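Chapter 4
Color Before Anything Else

When I started teaching this course I saved color for the last unit, after line, weight, and proportion, the way my own teachers did. Then a student named Folke Fagerlund asked me in the second week why his logo looked like a traffic cone, and I had no answer he could use yet. So color moved up (and up, and up), and now it sits in Chapter 4, right after we've learned to look at shapes.

You don't need a color wheel for this opening section. You need your eyes and whatever is lying nearby.
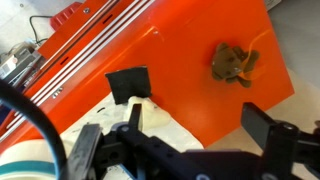
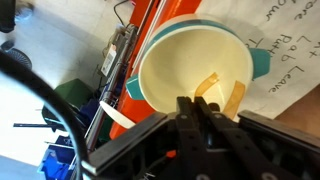

Bright orange with white stripes in the first one, cream with a teal rim in the second.

4.1 What your eye grabs first

Try something for me. Close the book, look around the room you're in for a moment, then look down at your lap and name the first color that comes to mind. Most people name the strongest color in the room, even when it belongs to something tiny, like a pen cap or the spine of a paperback. I've done this in classrooms, on a ferry, and once at my cousin's wedding (she was not thrilled), and the big beige walls almost never get a mention.

We call this pull dominance. A dominant color doesn't have to cover the most space. It has to be stronger, warmer, or more different than what surrounds it, and usually it's a mix of those. A lemon on a gray plate is dominant. Put the same lemon in a bowl with a dozen others and it goes right back to being fruit.

Beginners tend to hear this and reach for red. I did! My first paid job was a label for a small jam maker in Mokau, and I used red for the name, the border, the lid, and the little drawing of the berries. When everything shouts you can't hear a word of it. The owner very kindly asked if the printer had run out of other inks.

4.2 Warm, cool, and the trouble with those words

Orange, red, and yellow get called warm. Blue and teal get called cool, and green sits on the fence depending on how much yellow is in it. You've probably known this since grade school. What took me years to notice is that the words only really work when you compare two things. A purple can look warm next to a blue and cool next to a brick red, and it hasn't changed one bit.

So when I write "warm" in this chapter, please read "warmer than its neighbor." I'll forget to say so every time.

Cream is a good one to practice on. By itself on a white page it looks yellow, almost dirty. Give it a band of teal and it turns soft and clean, the color you'd paint a kitchen. Dinnerware makers have leaned on that pairing for generations, and you can find it in plenty of thrift stores.

4.3 A quick story about paint

The year I moved into my apartment I bought a can of Flurkow, number 357 on the store's chart, a pale green I was completely in love with. I painted the hallway in one long evening. The next morning it was gray. I went back to the store, a bit huffy, and the clerk walked me over to the window with the chart and held it first against my orange scarf and then against a green apron. Against the scarf it was green as anything. Against the apron it was gray.

My hallway, I should add, has a very green carpet.

This is called simultaneous contrast, and we'll spend all of Section 4.6 on it. For now, just remember that a color chip in your hand and a color on a wall are going to behave differently, and buy the small can.

Before you go on

Pick an object you use every day and write down its colors without looking at it. Then go get it and check. Give yourself 15 minutes, and include the small parts, like handles, rims, stripes, and labels.

Next, set the object on three different backgrounds: something white, something dark, and something close to its own main color. Write one sentence for each. Don't worry about fancy color names. "Kind of mustard" is a perfectly good entry, and I've got notebooks full of worse.

Keep the page. You'll need it again in Section 4.4, where we start mixing.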